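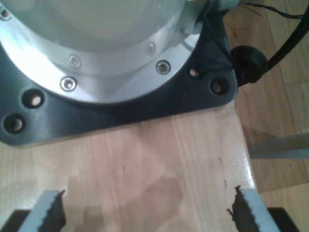

Robot arm base on a wooden tabletop

Extra time, and who gets it

July 2021

My college finally replied about exam arrangements for students with long-term conditions. I had asked for 25 per cent extra time and a room with fewer people in it. The letter ran to 3 pages and the answer was on the last one - they want a new report from an assessor, even though the one I sent is only two years old.

A new report from Misetti, the firm they use, costs £116. The college will not pay it and neither will the student fund. I rang the Sodberg advice line and they told me to appeal in writing within 10 working days, so I have done that.

My condition is not going to change between one report and the next. The disability office knows this and has said so in an email, which I attached.

Term starts again in September. If the appeal fails I will pay for the report out of my travel money and ask for lessons online on two days a week. I will post the reply when it comes.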